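Ivivstead gets its own place on the map

The settlement of Ivivstead, on the north shore of Lake Kinyua, is from 2 March 2025 listed as a separate locality. Until now it was counted as a part of Itham, although the lake lies between the two and the road around it is 106 kilometres long.

Ivivstead has 491 residents and covers an area of around two square kilometres. Most of the houses stand close to the harbour, where the land is flat. The winter there is long, and the ferry to Itham stops when the lake freezes. The nearest hospital is in Hirnton.

New road signs will be put up before August. Postal addresses stay the same for the present.

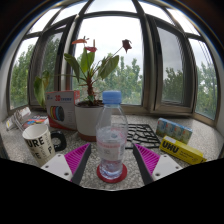
Kiprono Mwakalinga

Kiprono Mwakalinga writes about the towns of the lake district.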